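Poonam Shakya has washed other people's soccer uniforms for 15 years, and she would like it known that she never volunteered. "I missed one meeting," she says. "October. I had a cold. When I got better I was in charge of laundry."

She does the wash for Tretungate, a club with a men's team, an over-forties team and a group of kids whose goalkeeper, in her words, "dives even when the ball is at the other end." All of it ends up in a room off her kitchen, which has a floor drain, a shelf and a door that sticks. We talked there because she had a load on.

I asked what people get wrong. She looked at me as if I had asked what people get wrong about driving.

"Socks," she said. "They take them off in a ball and hand me the ball. There's half a field inside it. I used to unroll them. Now I give the ball back and they can play in it next week."

Her method, if you leave out the complaints, is short. Shirts are turned inside out so the printing doesn't rub. Cold water, low spin, no softener. Mud is left to dry and then knocked off on the back step, where she keeps a brush that once belonged to a dog. Grass stains get dish soap and 3 hours of being ignored.

Softener is a sore subject. Kamlesh Goel, who coaches the men, once did a load himself while she was visiting her sister, and used what she calls "a bottle's worth of spring meadow." The shirts stopped soaking up sweat. "They slid off each other," she said. "It looked like a fish market. He has not been asked again, and I think that may have been his plan."

Then there is the matter of red and white. Anyone who picks both for a team, she believes, should be made to wash them together for a year.

"Evaristo Cisneros chose the colors. Lovely man. Drives a white car, so you'd think he would understand. The first season we had pink. The other teams were very kind about it, which was worse." 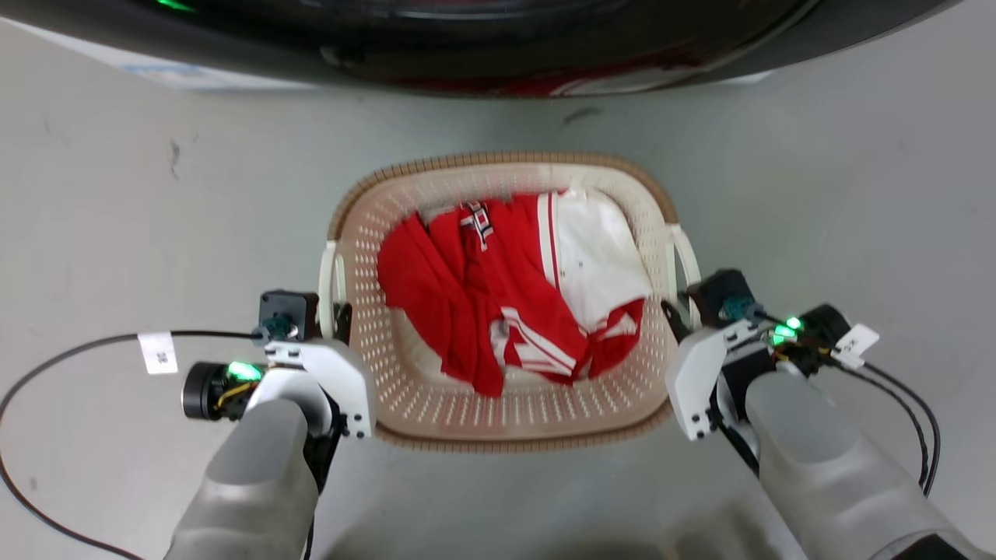

"A red shirt with white stripes on it, what do you do with that?" she went on. "You can't sort it. It's already mixed. You wash it cold, you take it out the minute it's done, and you don't go answer the phone. Anything that's mostly white goes in by itself, and if it has red panels I hang it so the red is at the bottom. Let it drip on the floor. The floor's seen worse."

She is fussier about baskets than I expected. She wants holes in the sides and a handle at each end, and she won't hear a word for canvas bags, which she says are how you grow mushrooms. A basket should also be too small. "If it's big, people fill it. Then you're carrying a person's weight in shorts and your back goes."

Does she fold? She does not. Shirts come off the line and go back crumpled, on the theory that they will be on the ground again by the second half. Yaowalak Phuthong, who took over the kids' group last year, asked politely whether theirs might be folded. Poonam showed her where the ironing board was. The two of them get along very well now.

I wondered whether she ever goes to the games.

"I go to see who's sliding," she said. "I write it down."

The machine clicked off behind us and she was up before I had closed my notebook.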